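Tekholm Automation Group
Progress report no. 4 to the Vallon program office
Computer assembly and disassembly cell: demonstration day and status of work
Jan 13, 2021

1. Purpose of this report

This report covers the period since report no. 3 and deals mainly with the demonstration held for the program office and the two industrial partners, Estar and Nakajima. The financial statement is sent separately. Changes to the work plan that need a decision from Vallon are collected in section 6.

2. Status against the work plan

Work package 1 (cell layout and safety) is complete. The risk assessment was signed off before visitors were admitted, and the two remarks in it, both on the height of the barrier at the operator side, were closed the same week.

Work package 2 (part handling) is complete for memory modules and hard disk drives. Processor handling is complete for picking and transport. Placement in the socket works but is slower than planned. See section 4.

Work package 3 (two-arm coordination) is in progress. The arms now share one motion planner and one collision model. Until report no. 3 they ran from separate programs with handshakes between them, and most of the stoppages recorded in that period came from missed handshakes. No stoppage of that type has been recorded with the shared planner.

Work package 4 (cable handling) has not started. It was moved back at the request of Estar and is discussed below.

3. The demonstration

The demonstration was attended by 12 visitors in two groups. Each group received a short introduction in the meeting room, followed by a cycle in the cell and a period for questions. The program was the same for both groups except that the second group asked to see a repeat of the memory sequence at reduced speed, and this was done.

The tasks shown were memory installation, processor transfer, and return of a drive to its holder. The cell was run in automatic mode at the reduced speed limit set by the risk assessment for days with visitors. Cycle times from the demonstration are therefore not comparable with those in the test log and have been left out of the statistics in section 4.
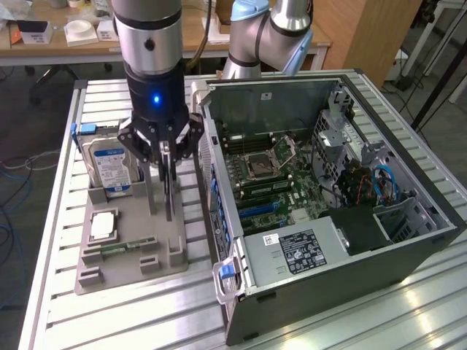 Part presentation was the subject of most questions from the Nakajima group. The present fixture was designed to give each part a known position and orientation, so that the vision system only has to correct for small offsets. The three part types are held differently: the drive stands upright in its slot holder, the processor rests in a square recess, and the memory module lies in a long slot. Nakajima asked whether the same tray could accept parts from several suppliers without a change of inserts. For memory the answer is yes within the standard module length. For processors each package size needs its own recess, and we propose a removable insert. For drives the present holder takes one form factor only. A drawing of the revised tray will be circulated with report no. 5.

The questions from Estar concerned the computer itself. Estar services mixed batches in which no two machines in a row need be the same model, and its staff wanted to know how much of the program depends on the particular case. At present, the position of the board is found from reference points taught once per model. Teaching a new model takes an experienced operator one working session. Estar considers this too long for batches of fewer than ten machines. We agree, and have added automatic location of the socket and the memory slots to the list of proposed changes.

Estar also raised access. With the tower on its side and the side panel off, the board can be reached from directly over the case, but loose cables near the drive cage limit the approach directions in that area. The planner treats the cage and everything in it as a closed volume and does not enter it. This is safe but excludes any work on drives mounted inside the case. Estar accepted the restriction for the current phase.

Two interruptions occurred during the day. In the first group's session the cell stopped on a protective stop when a visitor leaned over the barrier. The stop functioned as intended and the cell was restarted by the operator after a check. In the second group's session a memory module was rejected by the force check during insertion, withdrawn, and inserted correctly on the second attempt without operator action. Several visitors asked about this, and the force trace was shown on screen afterward.

4. Test results

The test log for the period contains 1,141 complete handling cycles. Of these, 1,030 ended without operator action. A cycle in which the cell retried and then succeeded is counted as successful. The cycles that needed an operator fall into the following groups, in descending order of frequency:

Processor not seated flat in the socket. The cell detects this reliably but cannot yet correct it in all cases. The cause is a small tilt of the part in the fingers after pickup. New fingertip pads have been ordered.

Memory module rejected twice. Most of these cases were traced to one worn slot on a test board. The board has been withdrawn.

Vision offset out of range. These cases are concentrated in the late afternoon, when daylight reaches the bench. A shade has been fitted and the rate has fallen, but the number of cycles since then is too small for a firm statement.

Other. Includes network faults and two cases where the operator loaded the tray incorrectly.

The target in the work plan is 95 percent of cycles without operator action. The result for the period is slightly over 90 percent. We expect the fingertip pads to close most of the gap.

5. Feedback from the partners

Written comments were received from both partners. Nakajima rates the part handling as suitable for a pilot once the tray insert is available, and asks for a record of insertion force to be stored for each module. The data already exist in the controller, and an export function will be added.

Estar's comments are more reserved. Its main interest is in taking machines apart, and the demonstration was weighted toward assembly. Estar asks that the next demonstration include the removal of a processor and of all fitted memory modules from a machine not previously taught. Removal of memory is feasible now. Removal from an untaught machine depends on the change proposed in section 6.

Both partners noted that the view of the bench from the second row of visitors was poor. A monitor will be placed at the barrier next time.

6. Decisions requested

We ask the program office to approve the following changes:

a) Transfer of the hours reserved for cable handling in this phase to automatic location of the socket and memory slots. Cable handling would be taken up again in the next phase.

b) Purchase of a removable insert set for the tray, covered by the unspent part of the equipment budget.

c) A second demonstration in April, with a program agreed in advance with Estar.

No change to the total budget or the end date is requested.

7. Work planned for the next period

Fit and test the new fingertip pads. Repeat the processor series under the same conditions as before. Complete the tray drawing and have the inserts made. Add the force export for Nakajima. Begin work on automatic location, subject to decision a). Update the risk assessment if the barrier is moved for the April demonstration.

Annex A: test log summary
Annex B: visitor questions and written answers
Annex C: comments from Estar and Nakajima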